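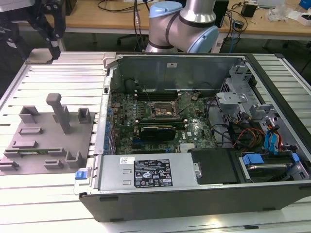

Slide 1. Office moves go wrong in the paperwork before they go wrong in the truck. I want to spend most of this talk on the inventory, the labels and the week after, and very little on boxes. A desktop is a good place to start. On the spreadsheet it gets one line, "PC, desk." Take the side panel off a tower like this Dell and there's a motherboard, a graphics card, memory slots and a power supply in there, and each of those can matter to somebody in accounting or IT. The insurance form has one box for it. So question one for any move is what counts as an item.

(Ask for hands: who has moved offices in the past year? Wait for it.)

Slide 2. The Tallow move. Last August, two floors into one. The starting list had 544 lines. After the first walk-through we had taken 137 lines off it, mostly duplicates and furniture that belonged to the landlord. That took 2 days and it was the cheapest work on the whole job.

- Walk the floor with the lease in your hand
- One person reads, one person writes
- No new lines after Friday noon

Slide 3. Labels. Use the destination room number, large, on the side and on the top. Leave the old room number off. At Tallow we printed both, and a third of the chairs went back up in the elevator. Color coding is fine if the colors are far apart. Orange and red are the same color in a stairwell.

Slide 4. Quotes. We had three, from Aseo, Gundar and a local outfit that later dropped out. Aseo priced by the hour and Gundar by volume. Neither is wrong. Hourly is better when your list is solid and your elevator is booked. Volume is better when you don't trust your own list. Ask both of them what happens if the loading dock is blocked - get that answer in writing.

We paid $1880 in extra charges. Most of it was waiting time at the dock. I'd put that on a slide by itself if I had room.

(Skip slide 5 if running late. It's the floor plan and people can read it in the handout.)

Slide 6. Moving day. Keep one person at each end with a printed list. Phones die. The person at the new end decides where things go, and nobody else gets a vote until Monday. Feed the crew. Keep the kettle, the toilet paper and the door keys out of the truck.

Slide 7. The week after. Expect roughly half the questions to be about parking and heat. Open one shared sheet for missing things and close it on the second Friday. The Nair building has a strict rule on cardboard pickup, so check yours before the boxes stack up in the hallway.

Last slide is the blank inventory template. Leave it up during questions.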